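Caring for and Displaying Brimmed Hats on a Single-Pole Stand

Juvdale Dress and Textile Library, Guidance for Borrowers and Community Exhibitors
Last reviewed 21/05/2024

This guidance applies to soft and semi-soft brimmed hats borrowed from the Juvdale lending collection, including bucket hats, sun hats and unstiffened school hats. It does not cover straw, wired millinery or anything with feathers. Borrowers of those items should refer to the separate millinery sheet supplied with the loan.

The lending collection holds 114 hats, most of them cotton. They are sturdy garments and may be handled with clean, dry bare hands. Remove rings and bracelets that could catch on stitching, and keep pens, drinks and hand cream well away from the work surface.

What you will need

A clear, pale-coloured table, wiped down and allowed to dry
A wooden stand with a flat round base and a round top
Acid-free tissue, several sheets
A soft-bristled clothes brush
A clean cotton cloth
The loan card for the hat

A pale surface is recommended for dark hats, as lint and loose threads are easier to see against it. Coloured tablecloths and felt should not be used, particularly where the dye has not been tested.

Step 1. Inspect the stand

Run the cotton cloth over the base, the pole and the top. Feel for splinters or raised grain, paying particular attention to the rim of the top disc, where the lining of the hat will rest. Rough spots may be smoothed with fine paper and the dust wiped away. Do not apply oil, wax or furniture polish to any part of the stand, as these will transfer to fabric.

Check that the pole is firmly seated at both ends. If it turns in the hand, tighten it before proceeding. Stands bought from Cárdenas or Milomell usually have a screw fitting beneath the base; older stands may be glued and should be set aside if they have worked loose.

Step 2. Inspect and brush the hat

Turn the hat over and examine the inside of the crown first. Note any staining on the sweatband, open seams or missing labels on the loan card. Then turn the hat upright and brush the outside in one direction, beginning at the centre of the crown and finishing at the edge of the brim. Navy and black cotton should be brushed lightly, as heavy strokes leave visible tracks in the colour.

Hats are not to be washed, steamed or ironed by the borrower. A crease in the brim will generally relax if the hat is left on its stand overnight.

Step 3. Pad the top

The top disc of a stand is normally narrower than the crown of an adult hat. Without padding, the fabric will drape over the rim and take on a ring. Fold two sheets of tissue into a soft, flat pad and lay it over the disc. Crumple a third sheet loosely to fill out the sides of the crown. The padding should support the hat without stretching it.

Step 4. Place the hat

Stand the base flat on the table, well back from the front edge. Steady the pole with one hand. With the other, hold the hat by the brim, close to the crown, and lower it squarely over the padded top. A hat set down at an angle will pull a light stand over with it.

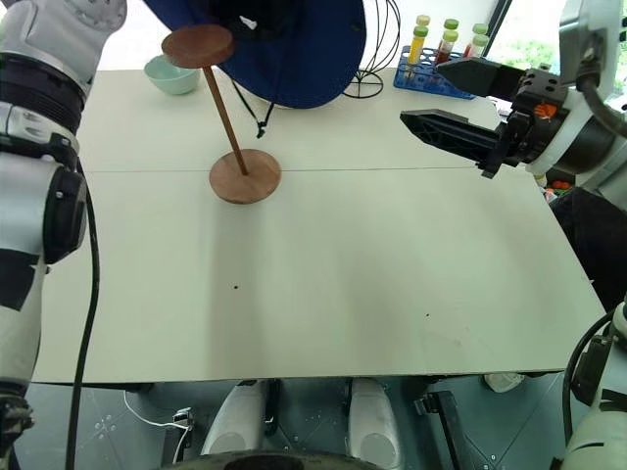 Large bucket hats require particular care at this point, as a broad brim hides the top of the stand from the person placing the hat. Crouch to check the alignment from table height, or ask a second person to guide the placement. Once the hat is resting on the padding, release the brim gradually and confirm that the stand remains upright before taking the other hand from the pole.

Adjust the brim so that it falls evenly on all sides. Where a hat has a front seam or a badge, turn the whole stand to face the viewer and leave the hat undisturbed on its padding.

Step 5. Position the display

Allow at least 20 centimetres between neighbouring brims. Displays should be kept out of direct sunlight and away from heaters, open windows and doorways. Where the public will pass close by, a table no lower than 900 millimetres is preferred.

Taking down the display

Lift the hat straight up, with both hands under the brim, while a second person holds the stand. Remove the tissue and discard it if it has picked up colour. Hats are to be returned in the Ziltasik box in which they were issued, crown down, with fresh tissue inside the crown and a single flat sheet over the brim. Nothing should be stacked on top of the box.

Damage of any kind should be recorded on the loan card and reported when the item is returned. Borrowers should not attempt repairs.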